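A morning at the Bosura pool open day

Posted 13th January

I went to the open day at the Bosura swimming centre expecting to be sold something, and I was. The place reopened in October after a long refit, and the club that trains there, Ladefoged, has been telling anyone with a fast child that it's now the best short-course pool in the county. My niece swims breaststroke and has been asking to switch clubs. So off we went.

Parking was free for the day. I asked the man on the gate what it costs normally and he said it was all on the website. It isn't, or I couldn't find it.

The pool hall

The water is clean and the lighting is far better than it used to be. The old hall had that yellow gloom that made every gala photo look like 1978. The new starting blocks have the adjustable back plate, and my niece was allowed to do 2 dives off them, which she enjoyed more than anything else all day. The lane ropes are new as well.

Seating is another matter. The balcony has been rebuilt with fewer rows than before, and from the back one you can't see the near lane at all unless you stand up. We were told this had been "looked at". Anyone who has sat through a full county gala knows how long you can be kept on a bench, and these are hard ones.

The coaching talk

Yuk-lan Pan, the head coach, gave a talk in the upstairs room and I thought she was the best thing about the morning. She didn't promise medals. She said a swimmer moving into the performance squad would train 5 mornings a week and that most of them find the first term hard going. A father near the front asked how many of her swimmers had made national times last season. She gave a straight answer: 4, and one of those had since moved away.

I was less taken with the part that followed, from a chap representing Zorkamska, who supply the stroke analysis system. He had plenty of coloured graphs. According to him the software picks up faults a coach on the poolside would miss. I asked whether anyone had compared times for swimmers who'd used it with times for swimmers who hadn't, and he talked about the graphs again. Parents pay extra for it, by the way. It's optional, but there was a lot of talk about "making the most of your squad place".

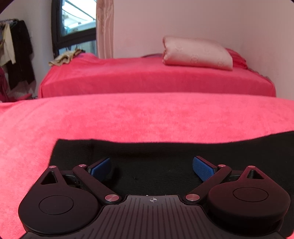

Costs and the small print

The club handed out a sheet of fees at the end. Squad fees are in line with what we pay now at Prutetmont, a little higher if you add land training. Kit is on top, and so are gala entries and the away meets. There's also a joining fee, refundable only if you leave in the first month.

The refit appeal still has £3000 to find, mostly for the timing board, and there was a bucket at the door for it. I put some coins in. I'd have put in more if someone could have told me when the board is going up. At the moment they're timing by hand, which seems odd for a pool that wants to host open meets.

Would we move?

My niece says yes, tomorrow. Her mother says it's a longer drive in the dark and she isn't doing that on the strength of a nice set of blocks. I lean her way. The coach is worth having and the water is good, but half of what we heard was about things that are coming soon, and I've been going to swimming clubs long enough to wait and see.

There's a trial session for juniors before half term. We've put her name down for it, and I've asked for the parking charges in writing.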